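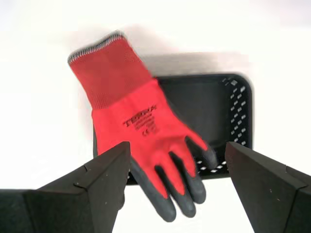
Ticket 3427: glove detector returns a height that is too low, and the place step opens the fingers early. It started after we moved the sorting cell to the Pomitz 2 perception build in April. Nothing changed in the motion code. The detector fits a box to the glove mask and takes the lowest point of that box as the release reference. On the red glove the mask is good over the knit and the cuff, but the dark gray fingertips over the black tray are close enough in tone that the mask bleeds into the tray floor. The reference point then drops and the planner thinks it has arrived.

Expected: release when the fingertips are within the place tolerance.
Observed: release signal fires early on red gloves with dark dips. Light gloves are fine.

What I tried first:

1. Rolled back the Ernstead planner config. No change.
2. Raised the mask confidence threshold. This cuts the bleed but also loses the fingertips, so the reference ends up too high.
3. Turned off temporal smoothing. Worse. The height jumps between frames.
4. Ran the detector with no glove in view, fingers nearly closed, arm at the park pose. It still published a glove, low confidence, for 6 frames in a row.

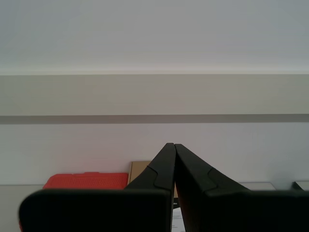
Second fault: false detections at park

Item 4 turned out to be its own problem. The node crops out the fingers with a fixed self-mask made for the old jaws. The stepped part on the outer face of each finger sticks out past that mask, and the leftover slivers are being scored as dark fingertips. At park the background is pale wall, so the slivers stand out very clearly.

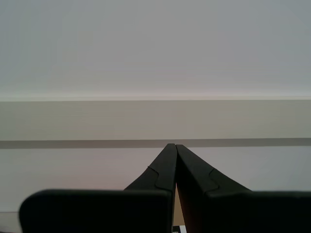
I regenerated the self-mask from the current jaw model and padded it by 2 pixels. The low-confidence gloves at park went away. I left the padding small on purpose -- any more and it starts eating the real fingertips during a grasp.

The early release was still there after that, as expected. For that one I stopped using the box. The release reference now comes from depth inside the mask only, with tray pixels removed by a plane fit done before each pick. The Paltcombe replay tool has 888 recorded places, and I reran all of them with the new reference.
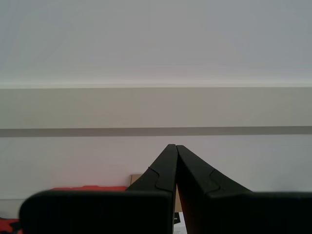 No early releases in the replay set. One late release, on a folded cuff, which I am treating as separate. The patch is on the Hallgrímsson branch and needs a review before it goes to the cell. Please don't merge the threshold change from step 2, it was only a test.

Status: waiting on review

Home Tickets Cells Builds Search Log out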